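Minutes of the gripper comparison meeting
Held at the Skuvorwood workshop, Saturday, November 25, 2023
Chair and minutes: Nuala Scanlon
Also present: the Weso bench team, two guests from Pandthorpe
Apologies: Ó Dálaigh (sent written comments, read under item 3)

1. Minutes of the last meeting
Accepted with one correction. The order for spare finger pads was placed in May and not later, as was written. The pads have arrived and are in the grey drawer.

2. Comparison of finger pads
The bench team reported on the two sets of pads, the smooth ones and the ribbed ones. Each set was used for 55 picks per arm, with the same controller settings. The ribbed pads slipped less on flat items. On rounded items the difference was small, and the team does not want to draw a conclusion from it yet.

It was asked whether the closing force was the same in both tests. The team answered that the limit was the same, but the left gripper reaches it a little later than the right one. The reason is not known. It was agreed to exchange the two grippers and to repeat the test before somebody opens the housing.

The guests from Pandthorpe asked for more work with oval pieces, as their own parts have a similar shape. The meeting agreed that oval pieces stay in the test set, and that the small pellets stay also, although the present fingers are too wide for picking them one at a time.

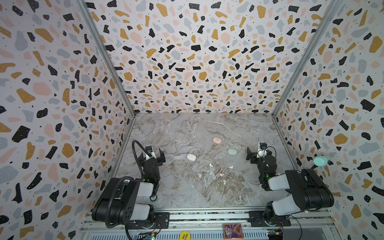

Ó Dálaigh wrote that the results should be kept separately for each colour, so that we can see if the pale pieces are more difficult for the cameras. This was accepted. The log sheet will get one more column.

3. Wrist cameras
The meeting discussed if the patterned walls disturb the image processing. In 175 recorded attempts, 14 were marked as "object not found". The team could not say how many of these come from the background and how many from the light. Nuala Scanlon proposed to repeat a part of the attempts with plain white panels. Agreed.

The other comment of Ó Dálaigh was about the cables. He fears that they pull on the wrist when the arm is fully stretched. The team will check this on both sides and write down the joint angle where the pulling begins, if there is any.

4. Controllers
The trial of the second controller is delayed. The licence costs almost 1100 euro and the Weso office has not yet approved it. Until then all tests continue with the present one.

5. Actions
Exchange the left and right grippers, repeat the pad test: bench team
New column in the log sheet: Nuala Scanlon
White panels, cut to size: Skuvorwood workshop
Cable check on both arms: bench team
Send drawings of the oval parts: Pandthorpe

6. Any other business
The workshop key must be returned to the office after evening tests. The date of the next meeting will be sent by e-mail when the pad test is repeated.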